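**Révision du poste de tri, ligne Teshome : ce qui change à la reprise**

La ligne Teshome reprend la production après l'arrêt d'été avec un plan de maintenance révisé. La note qui suit concerne les équipes d'atelier et les sous-traitants qui interviennent sur les trémies, les bacs de réception et les goulottes en tôle. La version complète de la procédure est disponible au bureau méthodes, sous la référence Grirnham.

Premier point, le nettoyage des surfaces en contact. Les tampons abrasifs verts sont retirés des chariots. Sur tôle nue, ils laissent un réseau de rayures dans lequel s'accumulent les résidus de colle et les graisses, et l'encrassement revient plus vite après chaque passage. On utilise désormais un chiffon microfibre non pelucheux et le dégraissant alcalin Floto, dilué à 2 %, avec rinçage à l'eau claire et séchage immédiat. Le produit ne doit pas stagner dans les plis ni le long des cordons de soudure. Sur les pièces galvanisées, le temps de contact est limité à deux minutes ; au-delà, le revêtement de zinc se ternit et la pièce doit être contrôlée avant remontage. 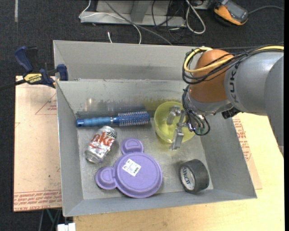
Les traces d'adhésif se traitent séparément, à la spatule plastique, avant application du dégraissant. Les lames métalliques restent interdites, y compris pour les reprises ponctuelles. Si un dépôt résiste à deux passages, l'opérateur le signale sur la fiche de poste et n'insiste pas.

Deuxième point, la fixation. Le couple de serrage des vis de maintien passe à 18 N·m. La valeur précédente provoquait, sur certains montages, un desserrage progressif sous vibration, avec apparition d'un jeu entre la tôle et le châssis. Le contrôle se fait à la clé dynamométrique, toutes les 300 heures de fonctionnement, machine consignée. Les rondelles éventail sont remplacées à chaque dépose et ne sont pas réutilisées. Le marquage au vernis s'effectue après serrage, d'un seul trait à cheval sur la tête de vis et le support.

Troisième point, les arêtes. Les lèvres et retours de tôle sont vérifiés au gant, puis à la lampe rasante. Toute bavure est ébavurée à la lime douce, dans le sens de la longueur. Une déformation visible à la règle entraîne le remplacement de la pièce ; le redressage au maillet sur site n'est plus admis.

Les interventions d'Idex sur le réseau d'air comprimé sont maintenues aux horaires habituels. Les vannes d'isolement du poste restent fermées et cadenassées pendant toute leur durée. La remise en pression est faite par le responsable de ligne, après signature du bon de déconsignation.

Les anciennes fiches de maintenance sont à retirer des classeurs d'atelier au plus tard le 29 août 2026. Questions et demandes de correction à adresser à Rania Haddadin, bureau méthodes.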